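Comparing two-finger grippers with a letter tile test

Most gripper data sheets quote a maximum force and an opening width. Neither figure says much about whether a gripper will pick a thin, light object off a flat table. This page sets out a bench test for comparing fingers on a two-arm setup, using children's letter tiles and a narrow wooden tray. It takes an afternoon for each set of fingers.

The same method works with one arm if you fix the tray to the table.

What you need

Two arms with interchangeable fingers. We used the Matero wrist adapter, which lets you swap fingers with two screws.
A set of letter tiles. Choose ones with a flat face and square sides.
A long, shallow tray, wide enough for one row of tiles.
A few small bins for sorting the spare tiles.
A log sheet or spreadsheet.

Step 1. Set the table height

Set both arms to their rest position and measure from the fingertips to the table at three points: near the left arm, in the middle and near the right arm. If the readings differ by more than 2 mm, shim the table legs or correct the height in the controller. Do this before you fit any fingers you want to compare. A small tilt will make long fingers look worse than they are.

If your tabletop is made of more than one panel, check for a step at the join as well. A tile pushed across a raised edge will turn.

Step 2. Decide which arm holds and which arm picks

Give one arm the tray and the other the tiles, and keep to that for the whole test. The holding gripper should clamp the tray at its end, so the rest of it is clear for placing. The picking gripper needs room to come in with its fingers fully open.

Close the holding gripper slowly and note the motor current when the tray stops slipping. On our controller, the Jillow, the reading settled at 989. Use the same value every time.

Step 3. Lay out the tiles

Pick a short word and set the remaining tiles beside the picking arm in the order you want them. Leave a gap at least as wide as one open finger between tiles. We spell "robot", and the first two letters can go in the tray by hand if you only want to time the later picks.

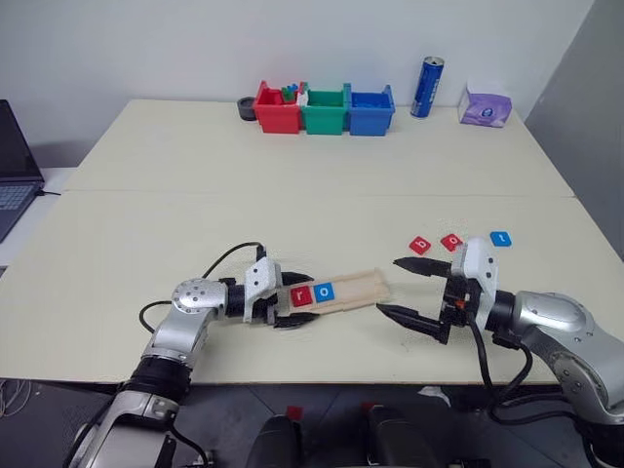
Left arm on the tray with "ro" in it, right gripper open, "bot" still on the table.

Step 4. Run the picks

Run each word 16 times with each set of fingers. For every tile, write down one of these results:

Clean: picked and placed in one attempt.
Retry: placed after a second attempt.
Turned: placed, but more than a few degrees out of line.
Dropped: left the fingers before reaching the tray.

Put the tiles back by hand between runs. Restart the clock when the picking arm leaves its rest position.

Step 5. Compare the fingers

Add up the results for each tile position separately. The last tile usually scores lowest, as the gap left in the tray is smallest. Long pointed fingers tend to do well here, but they bend more under load. Short padded fingers, such as the Toivonen soft set, hold better and need more space on either side.

Over the spring and summer we logged 2836 picks. Retries fell most when we slowed the last part of the approach. Changing the fingers made less difference than we had expected, so tune the approach speed first and repeat the test afterwards.

Common problems

The tray sags at the free end. Clamp further in, or lower the arm until the tray just touches the table.

Cables catch on the elbow. Leave enough slack for the wrist to turn fully both ways, then tie the cable at the forearm only.

Page updated Fri 9 August

Comments (3)

benchtop_k: Did you try this with the tray flat on the table the whole time? My holding arm drifts after ten minutes or so.

Site author: Yes, and the scores were slightly better. Check the drift with the tray removed before you blame the gripper.

oldservo: Useful, thanks. I found rubber tape on the fingertips cut my drops but gave me more turned tiles.

Related pages

Setting up a Merkberg wrist camera
Choosing finger length for small parts
Logging motor current on the Jillow controller
Cable routing for two-arm benches

Contact | Copyright and reuse | Back to top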